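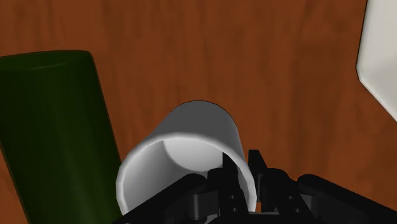

Wood Grain: Why Wood Has Stripes

Look closely at a wooden table, a door or a pencil and you will find lines. These lines are called the grain. The grain is a record of how the tree grew.

How a tree gets wider

A tree grows taller at the tips of its branches. It grows wider just under its bark. A thin layer of living cells there is called the cambium. The cambium makes new wood on its inner side and new bark on its outer side.

In places with warm and cold seasons, the cambium works fast in spring. Spring wood has large cells with thin walls, and it is usually pale. Later in the summer growth slows down. The new cells are smaller and have thicker walls, so this wood looks darker. In winter growth stops. One pale band and one dark band together make one growth ring.

A tree that is 100 years old usually has 100 rings near the bottom of its trunk. Some bristlecone pines have more than 3,000. Scientists can count them without cutting the tree down. They use a hollow drill to take out a thin rod of wood, called a core.

From rings to stripes

Rings are round, but the lines on a board are often straight. The difference comes from the direction of the cut.

Cut across the trunk: the surface shows circles. This is called end grain.

Cut lengthwise through the center: the surface shows nearly straight, parallel lines.

Cut lengthwise away from the center: the surface shows curves, ovals and pointed arches.

What is a knot?

A knot is the base of a branch. As the trunk gets wider, new wood grows around the branch and surrounds it. When the trunk is sawed into boards, the blade cuts through the branch, leaving a round or oval spot. The grain bends around it.

Why grain matters

Wood splits easily along the grain and is much harder to break across it. Most of its cells are long tubes that run up and down the trunk. In the living tree, many of them carried water from the roots to the leaves.

Wood also takes in water from damp air and swells. It swells far more across the grain than along it. Table makers leave small gaps or use sliding parts so that a wide top can move without cracking.

Try it: make a grain rubbing

You need thin paper, a crayon with the wrapper removed, and a piece of rough, unpainted wood.

1. Lay the paper on the wood.
2. Hold the crayon on its side and rub gently for 30 seconds.
3. Turn the paper over to a clean part and rub the end of the board.
4. Compare the two patterns.

Words to know

Cambium: the thin layer where a tree makes new wood and bark.
Core: a thin rod of wood taken from a trunk.
End grain: the surface made by cutting across a trunk.
Knot: the part of a branch enclosed in the trunk.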